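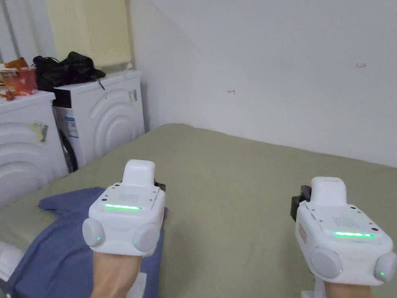 What is Linolent?
Linolent is an instrumental rock band from the river town of Derncombe, formed by four former members of a school jazz group and known mainly for the album Ayala.

Search this encyclopedia Go Advanced search

Linolent

Print this article | E-mail this article

Linolent is usually filed under post-rock, a label the band has used on its own posters and complained about in its own newsletter. Its recorded output is small: one album, two EPs and a split single. Claims that it "started the Derncombe sound" appear in several fan histories, but none of them names a second band that shares the sound.

History

The group began as a seven-piece with a horn section. Three players left before anything was recorded, and the remaining lineup of two guitars, bass and drums has stayed the same. Early shows took place in the upstairs room of a furniture store, where the band played its whole set without stopping. Later accounts treat this as an artistic choice. A flyer from the period says the room had to be cleared by 9 p.m.

The first EP was sold on cassette at shows. The band's press sheet gives sales of 3,617 copies, a figure repeated in most write-ups since. The duplication invoice, reprinted in the booklet of the later reissue, lists 1,046 tapes. No second pressing is known, and the band has not explained the gap.

Ayala

Ayala was released in July on Vanel, a small label run out of a record shop. It has nine tracks, all untitled on the sleeve and numbered out of order. The label's publicity described the album as recorded live in one night. The credits list two studios and a separate session for the organ parts, so "live" should probably be read loosely.

Reviews were mixed. Admirers pointed to the long fourth track, which builds on a single bass figure and is still the piece most often played on college radio. Others found the album shapeless and noted that the loud sections arrive on schedule. The frequently quoted line calling it "the best debut of the decade" comes from Vanel's own mail-order catalog.

Style and equipment

The guitars are tuned low and played mostly clean, with volume pedals doing the work that distortion does in similar bands. Fans have long said that the group uses a secret tuning. Published tablature for three of the songs is in drop C, a common tuning among heavier bands, and matches the records well.

Later activity

The band has never announced a breakup. A second album has been described as "nearly finished" in four newsletters, the last of them with a track list that repeats two titles from the EPs. Occasional shows continue in Derncombe – most of them short, and some under other names.

See also: Vanel (record label); Music of Derncombe

Contact us | Copyright and terms of use | Back to top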